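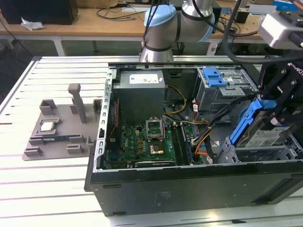 Zurdale Project Gallery: Desktop Disassembly

Kuusk Technical Institute
Department of Automation and Mechatronics
Home / Student Work / Capstone Projects / Zurdale

The Zurdale project is the second-year capstone in applied robotics. Students program a collaborative arm to take apart retired desktop computers and to place selected parts in a holding fixture for inspection. The current group has 23 students, who work in teams under the direction of Yvette McIntyre, senior instructor. Lab sessions began in February and continue through the end of the spring term.

Drive station
The gripper holds the blue plastic carrier with its hard drive, over the drive bay of an open tower on the slatted work table. The empty socket on the motherboard has its bracket raised.

Parts fixture
A processor and a memory module rest in the gray 3D-printed fixture on the left side of the table. Students may revise the fixture after each design review, provided that the drawing is updated first.

About the task
The assignment covers three kinds of parts: the processor, the memory and the hard drive. Each team writes its own motion program and submits it for review before running it at full speed. The drive carrier is generally scheduled last, as the grip must be set closely enough to hold the plastic without bending it. Teams record every trial in a shared log, which held 1,004 entries at the midterm review. Of these, 148 concerned the drive carrier.

Reynaldo Dizon, student lead for gripper programming, prepared the log format and the short guide that goes with it. Later groups are expected to use both. The guide also lists the approach angles tested for each tower model — including those that were rejected — and the finger positions saved for the drive carrier.

Computers and materials
The towers used in the project were retired from offices and classrooms on the Stasavano campus. Storage drives are erased before the computers reach the lab. Towers that can no longer be used for practice are sent for recycling through the Institute's regular equipment disposal program.

Lab access
The automation lab is open to enrolled capstone students during posted hours. Visitors must sign in at the front office and remain behind the marked line while the arm is in operation. Class groups of up to 34 may request a tour through the department office. Safety glasses are provided at the door.

Use of photographs
Photographs on this page may be reproduced for classroom use with credit to the Department of Automation and Mechatronics. Requests for print copies should be sent to the department office with the title of the gallery.

Related pages
Capstone Project Handbook
Grarnumum Student Automation Showcase
Lab Safety Rules
Back to Student Work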